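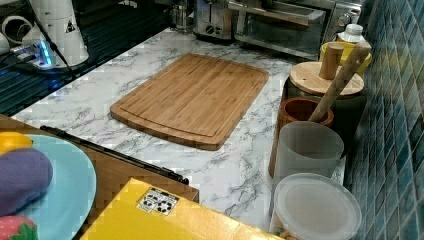
Ernach G2 gripper, two months in

Bought this to replace the Cukel two-finger we'd been running since September. Same arm, same kitchen bench, same toy produce. Short version: better fingers, worse software. Keeping it.

What's in the box

Gripper, flange adapter, one cable, two sets of pads (flat and ribbed), bag of screws. No hex key. Manual is a single folded sheet and the wiring diagram is for the older model, so go to the download page first. Ours is serial 3623 if anyone is comparing batches.

Setup

Mounting took 20 minutes. Getting the controller to see it took the rest of the afternoon. We use an Ondton controller and it kept timing out on the handshake. Fix: drop the polling rate to 25 Hz, home the gripper, then put it back up. Not in the manual anywhere.

How it grips

Test is always the same. Produce on a plate, arm picks a piece, sets it down on the cutting board, goes back for the next.

Lemon - easy. Never dropped it with either pads.

Eggplant - fine across the middle, bad at the ends. Rolls out. The Cukel did this too but worse.

Strawberry - the one I cared about. Cukel squashed the leaves or missed completely. Ernach gets it most tries with the ribbed pads at low force. Flat pads, forget it.

Wooden spoon out of a cup - hit or miss. Needs the wrist rotated a lot and then the cable gets tight.

The board itself, no. Fingers too fat to get under a board lying flat on the counter. Tried coming in from the long side and from the corner, just pushes it along. If you need to lift flat stuff get the thin fingertips from Humphreys, they bolt on with a bit of filing.

Speed and noise

Full open to close is quick enough. Quieter than the Cukel, which whined. Gets warm after roughly 180 cycles, never hot enough to trip.

Things I dont like

Cable exits on the wrong side for our arm. Had to reroute it.
Force setting is a slider with no units. Why.
Software forgets your presets after an update. Write them down.
Pads are glued, not screwed. One has started to peel allready.

Who its for

Small tabletop stuff, food shapes, cups, light tools. Not for trays or plates or anything heavy. If your Cukel still works and you only pick up blocks, stay put. If you're fighting with small soft things, worth the money.

4 out of 5. Would be higher with real force numbers. Will update when the replacement pads show up.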